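Handout 4: Comparing grippers without fooling yourself

Notes for the bench sessions in July. Read before you come. Efa Parry wrote the section on scoring, I wrote the rest, and we don't agree on everything in it.

Why this handout is grumpy

Last year's reports were mostly well written and mostly wrong. Every team picked a winner among the grippers. Most teams picked it on evidence that would not have told a good gripper from a lucky afternoon. The usual pattern was a table with a success rate for each gripper, a bar chart of the same numbers, and a paragraph saying that gripper A "outperforms" gripper B. When I asked who had been driving the arms on each run, it was often a different person for each gripper.

So the question for this session is a small one. Given two sets of fingers on the same pair of arms, what can you say about them that would still be true next week, with someone else at the controls?

What the vendors tell you

You will be given the data sheets for the Lisero and Virnach fingers. Please read them with a pencil. Both quote a grip force and both quote a payload. Neither says what surface the force was measured against, or how the part was presented. A payload figure for a clean block lined up with the fingers tells you very little about a thin flat thing lying on a mat.

The Virnach sheet also has a line about "near human dexterity." Cross it out. I have no idea how you would test it and I suspect they don't either.

Picking the task

A gripper comparison is mostly a comparison of tasks. If you choose cubes, parallel fingers will look wonderful. If you choose cloth, everything looks terrible. We use ordinary objects with awkward features: thin edges, hinges, cords, glossy curved shells. A laptop is a good one. It is wide and flat, it has a hinge that moves when you don't want it to, and no single gripper of the size we use can get around it. Two arms have to come in from opposite sides and agree about where the thing is.

Coming in from both sides sounds easy. The fingers have to get low enough to meet the edge of the base, and low means they are close to the mat, or on it. A finger that drags on the mat bends a little, and the pose you think you have is no longer the pose you have. If one side arrives early it pushes the laptop toward the other. Watch for this before you start blaming the fingertips.

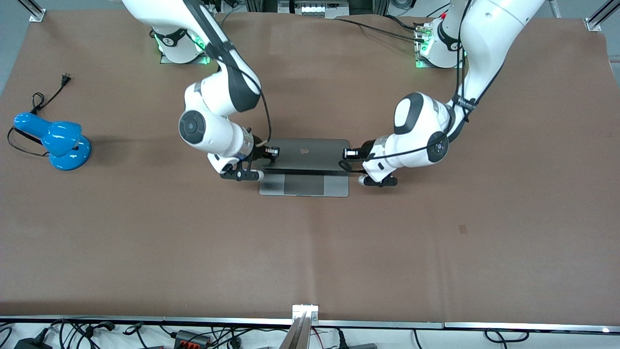

Approach angle matters more than most of you will want to believe. Hefin Yorath ran the same fingers at two different wrist pitches and got a bigger gap between the pitches than between the Lisero and Virnach fingers. He didn't set out to show that. He had forgotten to reset a parameter in Kendero. I count it as the most useful result of the year, and it should make you nervous about any comparison where the angle isn't written down.

Things to hold fixed

Mat. Same mat, same side up. Friction under the object is part of the test whether you like it or not.

Start pose. Mark it. "More or less in the middle" is not a start pose.

Lid angle, for anything with a hinge. A lid that is slightly raised gives the fingers a different problem from one that is shut.

Other objects. If something else is on the mat, leave it there for every run or remove it for every run. Cords count. A cord is the thing most likely to wander into the workspace while you are looking somewhere else.

Operator. If you can't keep one operator, swap on a fixed schedule and record it.

Cable routing along the arm. A cable that pulls at the wrist adds a load your controller may or may not know about.

Scoring (E.P.)

Decide what counts as a success before the first run and write it in the log. For the laptop task we use: both grippers in contact with the sides, the object raised clear of the mat, held, and put back without a drop. Contact alone is a separate column. Teams love to merge the two, and merged numbers always look better.

Record every attempt, including the ones you think were unfair. Last year's log has 734 attempts in it and I can find notes for only a fraction of the failures. "Slipped" is a poor note. Which side slipped? Was it the pad or the finger? Had the object already turned?

On sample size, please do not give me percentages from a handful of tries. Even 100 attempts per gripper leaves a wide interval if the true rates are close. Give the interval. If the two intervals overlap heavily, say you could not separate the grippers, and stop there. You will not lose marks for it.

Where we disagree

Efa thinks teleoperated comparisons are fine as long as the operator is the same. I think they mostly measure the operator. A good driver learns the weakness of a soft pad in a few minutes and quietly works around it, and then the pad gets the credit. The scripted runs in Kendero have the opposite trouble: the script was tuned on one set of fingers and flatters that set. I don't have a clean answer. The Nicholas controller lets you replay a recorded trajectory on either gripper, and that helps somewhat, but a replay can't correct for a longer finger unless you tell it to.

A word about cameras

A fixed view is good for checking start poses and for settling arguments. It is bad at showing whether a pad is really carrying load. From above or from the side, a finger resting against an edge and a finger gripping it can look the same. Use the force readings, and if the readings and the video disagree, put both in the report.

What to hand in

A log, complete, in the form you kept it at the bench. One page on the setup with every fixed item above accounted for. One page of results with intervals. Half a page on what would change your mind.

Leave the bar chart out unless it shows something the table doesn't. Bring a spare set of pads to the session, and check the finger screws before the first run and again after lunch.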